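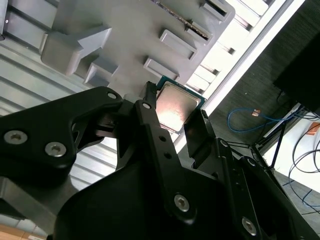
Handling rules catch-up, Matach bench group - notes from the December meeting

Present: Morag Galbraith (chair), Attila Jakab, Kusum Joshi, Demetrio Lozano, and me, Florencio, typing as fast as I can. Started 9:30.

1. Processor handling
Longest item by far! Morag wants one written rule for how the gripper holds a processor: fingers on the edges, never on the underside. Attila agreed but asked who signs off when the fingers get swapped. We settled on whoever did the swap, plus a second person. I've been guilty of skipping that second person, so fair enough.

2. Grip force
Kusum went through the log - 793 picks, 21 of them stopped by the force limit. She'd like the limit left alone until we've looked at all 21, and I'm with her. Demetrio would rather raise it a touch (he always would). Left alone for now.

3. Static
Wrist straps on before anybody reaches into the cell, even for a quick nudge. Agreed, no argument.

4. Cables
Kusum asked for a cable check at the start of every shift. Added to the sheet.

Actions
Morag - draft the holding rule and send it to Cantero for comment
Kusum - review the 21 stops
Me - new sign-off sheet, with room for two names this time

Finished 10:40.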